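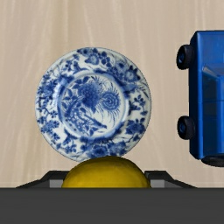 巴利语经文转写混用两套编码，如何统一后再做检索？

Dong-geon Ji
发表于 2020年7月15日，星期三

我在整理一批上座部论藏的讲义，用于研讨会前的资料汇编。文本共 3000 余段，来源有三处：一部分是早年用 Pant 字体录入的，一部分是 Velthuis 转写（如 aa、.t、~n），其余是标准 Unicode 变音符号。现在用 Ploltex 建索引，检索 paññā 只能命中第三类，前两类全部漏掉。另外鼻音 ṃ 和 ṁ 在不同底本里写法不一，也会漏。

试过直接批量替换，结果 Velthuis 部分的句号和下点符号混在一起，有 600 段左右被改坏，已从备份恢复。请问有没有比较稳妥的处理顺序？最终需要同时保留原始写法，供校对时核查。

Lorkstead_lib
建议按来源分开处理，不要对合并后的文件做替换。

一、先给每段加来源标记，原文存一列，规范化文本另存一列，索引只建在后者上。
二、Pant 字体那批属于字形映射，字符码位本身是错的，必须逐字符查表转换。映射表可以拿一段已知经文（三皈依文即可）对照得出。
三、Velthuis 部分先处理双字符长元音，再处理带点辅音。点号只有紧接在 t、d、n、m、l 之前、且点号前不是词尾时才转换。句末标点后通常有空格，用这个条件可以排除绝大多数误改。原文漏打空格的，需单独列出人工看。
四、全部转完后做 NFC 规范化。组合字符和预组字符不统一，同样会造成漏检。
五、ṁ 统一为 ṃ，只改规范化列。

梵语引文要另设规则，ṛ 和 ś 在巴利语的表里没有，直接套用会原样留下 .r 和 "s。

hurkino读者
换 Hurkino 就行，自带模糊匹配，不分变音符号。

Dong-geon Ji
回楼上：去掉变音符号以后，kamma 和 kāma 虽能区分，但 mala（垢）与 mālā（花鬘）会并到一起，论书里不能接受。

按 Lorkstead_lib 的步骤先跑了 900 段，paññā 三种来源均可命中。第三步有一处需要补充：偈颂行末的点号后面是换行符，没有空格，条件里要把换行也算进去。梵语引文尚未处理，映射表整理好后再贴上来。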